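Ce site utilise des cookies pour mesurer l'audience. Tout accepter – Personnaliser – Continuer sans accepter

Publié le 2020-02-11 par l'équipe support Prusby

Ticket 1125 – Les exports de factures arrivent avec les accents mangés
Statut : résolu (avec réserves)
Priorité : haute, puis moyenne, puis de nouveau haute
Produit : Prusby Facturation, module d'export vers Etanex

Demande initiale du client

Bonjour, depuis la mise à jour de décembre, toutes nos factures exportées vers Etanex arrivent avec des caractères bizarres. « Société Générale de Nettoyage » n'est pas notre cliente, mais imaginez ce que ça donnerait. Notre fournisseur de références, lui, s'appelle désormais « MÃ©tallerie du ChÃ¢teau » et il l'a mal pris. Nous avons redémarré l'ordinateur. Nous avons aussi redémarré l'imprimante, par acquit de conscience.

Note interne 1

Classique : fichier écrit en UTF-8, relu en Windows-1252. Réponse type envoyée, avec le lien vers la page d'aide. Le client répond que la page d'aide affiche elle-même « ParamÃ¨tres ». Vérification faite, il a raison. Ouverture d'un ticket séparé pour la page d'aide, que je n'ai pas envie de traiter non plus.

Note interne 2

Demandé un fichier d'exemple. Reçu une capture d'écran du fichier, collée dans un document Word, lui-même compressé. Redemandé le fichier. Reçu cette fois le bon CSV, 276 lignes, dont 11 abîmées. Les autres sont impeccables, accents compris. La théorie de la note 1 prend l'eau : un mauvais encodage de lecture aurait tout esquinté de façon équitable.

Les lignes fautives ont un point commun, elles viennent toutes de fiches clients importées depuis l'ancien logiciel Goodwin. Le client jure qu'il n'a plus rien de Goodwin depuis des années. La base jure le contraire, et la base a des horodatages.

Note interne 3

Ouvert une fiche à la main dans l'éditeur hexadécimal. Le « é » y est stocké sur quatre octets, C3 83 C2 A9. Autrement dit il a été converti en UTF-8, puis quelqu'un l'a trouvé si réussi qu'il l'a converti une seconde fois. L'affichage dans Prusby masque le problème, notre écran de saisie ayant la gentillesse de réparer à la volée ce qu'il reconnaît. L'export n'a jamais eu cette gentillesse. Jusqu'en décembre, c'était Etanex qui réparait de son côté, et leur nouvelle version a cessé de le faire. Je ne peux pas leur en vouloir, mais je vais essayer.

Note interne 4

Réponse du support d'Etanex : leur produit fonctionne comme prévu. Réponse de notre équipe technique : le nôtre aussi. Le client demande s'il existe quelque part un produit qui fonctionne comme lui l'avait prévu. Laissé sans réponse, la question ne rentrant dans aucune de nos catégories.

Essais menés

Export avec l'option « Compatibilité étendue » : aucun changement. Après recherche, cette option agit uniquement sur la largeur des colonnes.

Export en Windows-1252 : les lignes saines restent saines, les abîmées le restent aussi, et le symbole euro disparaît des montants dans l'ancien lecteur du comptable. Abandonné.

Passage du fichier par l'utilitaire Itatach, en mode « détection automatique » : il détecte du turc. Abandonné également, non sans regret.

Nouvelle saisie d'une fiche par le client, à la main : la ligne correspondante sort correctement. Première bonne nouvelle depuis l'ouverture du ticket. Le client fait remarquer qu'il ne va pas retaper toutes ses fiches Goodwin. Je fais remarquer que c'est pourtant ce qui est écrit dans la page d'aide, si on arrive à la lire.

Correctif appliqué

Script de réparation passé sur la copie de test, puis sur la base réelle après sauvegarde. Il ne touche qu'aux champs contenant la séquence doublement convertie et laisse les autres tranquilles. Durée : 40 secondes. Durée de l'échange de messages nécessaire pour obtenir l'autorisation de le lancer : non communiquée.

Nouvel export contrôlé ligne par ligne. Les noms sont bons, les adresses aussi. Reste un « Å“uvre » dans un champ de commentaire libre, que le script n'avait pas reconnu parce que le « œ » suit ses propres règles. Corrigé à la main, règle ajoutée au script. 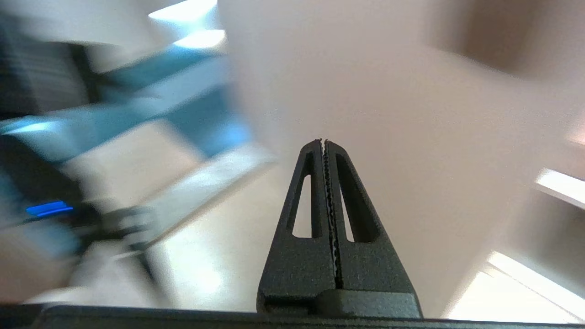 Faut-il relancer les exports déjà envoyés à Etanex avant le correctif ?

Seulement ceux dont les factures n'ont pas encore été validées par votre comptable. Pour les autres, un second envoi créerait des doublons, et les doublons relèvent d'un autre service, avec un autre délai.

Réserves

Le champ « Raison sociale (abrégée) » est calculé une fois pour toutes à la création de la fiche. Le script ne le recalcule pas. Si un nom abrégé reste abîmé, il faut ouvrir la fiche, ajouter une espace à la fin de la raison sociale, enregistrer, retirer l'espace, enregistrer de nouveau. Oui, dans cet ordre. La demande d'évolution existe, elle est plus ancienne que moi dans l'entreprise.

Ne réimportez pas de vieux fichier Goodwin sans nous prévenir. L'assistant d'import propose par défaut « Convertir en UTF-8 » même quand le fichier l'est déjà – décocher la case avant de valider.

Dernier message du client

Tout est rentré dans l'ordre, merci. Le fournisseur a retrouvé son accent circonflexe et nous a remis sa ristourne. Par contre, depuis ce matin, les dates sortent au format américain. Je rouvre celui-ci ou j'en fais un nouveau ?

Réponse du support

Un nouveau, s'il vous plaît.

Contact – Mentions légales – © 2020 Prusby – Haut de page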